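Reading time: 3 min

Plovura sorts out its junk drawer, one power strip at a time

The shared workshop at Plovura has a white table that has been called the hardware bench, the overflow bench and, on one memorable sign, the Bench of Shame. In July the members finally agreed to sort through what had piled up in the cupboards. The rule is simple. Everything comes out onto a beige mat, and nothing goes back in without a label.

The electrical drawer went first, being the one that would no longer close.
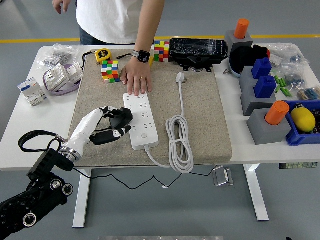

A power strip takes its turn on the mat, with a wall socket panel, a circuit breaker, a tape measure and two puzzle cubes for company.

Power strips have proved to be the sticking point. The workshop owned more of them than it had outlets to feed them, and every member had a favorite. The new house rules, taped inside the cupboard door at a height that suits only the tall, allow one strip per bench. Cords must be coiled before they are put away. Strips may not be plugged into other strips, a practice the rules refer to as "the Ternonow method," after the building the workshop moved out of four years ago.

Puzzle cubes are not covered by the rules. They are not electrical and they are not hardware, but two of them made it onto the mat all the same, and a motion to reclassify them as "tools, morale" is expected to pass.

The tape measure had an easier time of it. Members have been accusing one another of walking off with tape measures since the Ternonow days, and any that surface in the sort are to be hung on a hook by the door. The hook has been up for a week. So far it holds a jacket.

Small parts are the slow bit. Bags of loose hardware will be emptied, matched where possible and moved into 60 labeled jars, which came from the Shehata canning shop down the street when it switched to a new lid. The jars cost the workshop 40 dollars and smell faintly of dill. Anything that can't be matched after two evenings goes into a jar marked "Miscellaneous," and when that jar is full, members say, the matter is closed.
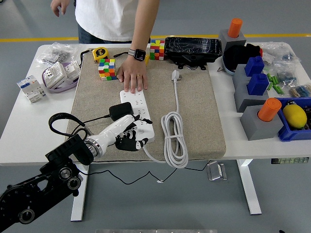 By the Truva Neighborhood Bulletin workshop desk

Adapters come next, and opinions are firm. A black one was still plugged into a power strip when the strip reached the mat, which under the rules makes the two of them a single item until someone pulls them apart. Adapters that match no known device will sit on a shelf for a month, in case their device turns up. Past experience suggests it will turn up on the first day of the following month.

The workshop reopens for regular use once the last drawer is done. The inventory stands at 435 entries, with the paint cupboard still to come. Members who lent something and would like it back should stop by before 4 p.m. and be ready to describe it in more detail than "the white one with the cord."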